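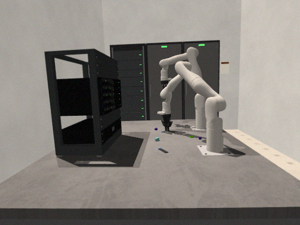 Keeping a Concrete Worktop in Good Shape

A concrete worktop will outlast most of the tools you use on it, but it does need some looking after. These notes cover cleaning, stain removal, sealing and small repairs. They apply to poured tops and to the thin cement overlays people put over an old bench or kitchen counter.

Daily cleaning

Use warm water, a soft cloth and a few drops of plain dish soap. Wipe, rinse the cloth, wipe again and dry. Soap left behind builds up into a dull film that grabs dust, and people often mistake that film for worn sealer.

Don't use vinegar, lemon cleaners or bathroom descaler. Acid attacks cement and leaves a rough, pale spot that no amount of scrubbing will take out. Scouring powder and green abrasive pads are hard on the sealer too. For dried-on glue or food, lay a wet cloth over it for ten minutes and then push it off with a plastic scraper held nearly flat.

Coffee, wine, mustard and beet juice should be wiped up when they happen. A good sealer buys you time - usually long enough to finish a meal, not long enough to leave it overnight.

Oil stains

Oil darkens concrete because it goes down into the pores, so it has to be pulled back out. Mix baking soda with water to make a paste like thick peanut butter. Spread it a quarter inch deep and an inch past the stain on every side. Cover with plastic wrap, tape the edges and leave it for a day. Then take off the wrap and let the paste dry fully before you scrape it away. Old stains can take three or four rounds. Try a hidden corner first if the top has been colored. 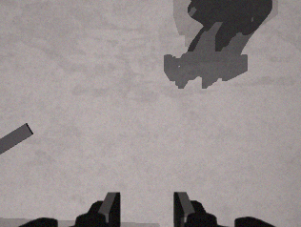

Is uneven color in a concrete top a sign that something is wrong with it?

Most of the time it's just how the material cures. Cement dries at different speeds across a slab, and troweling moves the fine material around, so cloudy areas are normal and won't wash out. A spot that changes from week to week is worth checking. Put a few drops of water on it, and if they soak in within a couple of minutes, the sealer is thin there.

Resealing

Do the water drop test in several places, including next to the sink and wherever you stand most. If the water soaks in anywhere, plan to do the whole top. Patching one area with a penetrating sealer usually leaves a visible edge.

1. Clear the top and wash it the evening before.
2. Let it dry overnight with a window open. September is a good month for this in most places.
3. Go over it lightly with a 220 grit sanding sponge and wipe off all the dust.
4. Put the sealer on with a microfiber pad in thin, overlapping passes.
5. Wipe off anything still wet on the surface after the time given on the label.
6. Wait 6 hours, then put on a second coat.

Keep heavy things off for three days. Our own shop top took two coats and has held up for 381 days with no soaking.

Chips and hairline cracks

Hairlines that don't catch a fingernail can be left alone. Seal over them. For a chipped edge, brush out the loose grit, dampen the spot and press in cement patching compound with a putty knife. Leave it slightly proud, let it set for two days and sand it flush. The patch will be a different gray for a while. It gets closer as it ages but rarely matches.

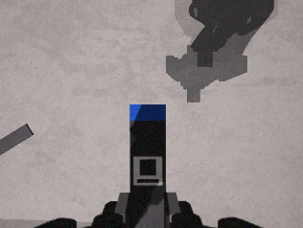 Anything that lives on the worktop should have something soft under it. Bare metal feet leave gray scuffs, and rubber feet can leave brown marks that are very hard to lift, so use felt or cork. Upright containers are the ones that tip and chip an edge, so keep them well back. It also helps to mark supplies so you can tell them apart at arm's length. A tall black block with a bright blue band across the top, for instance, is easy to pick out, and a strip of colored tape around a plain bottle does the same job. We use blue for sealer, yellow for soap and red for anything with solvent in it. Replace the tape when it starts to curl, and write the date you opened the bottle on it. Most sealers don't keep much past a year once the cap has been off.

Contact | Copyright 2026 Stedano Home & Shop Notes | Back to top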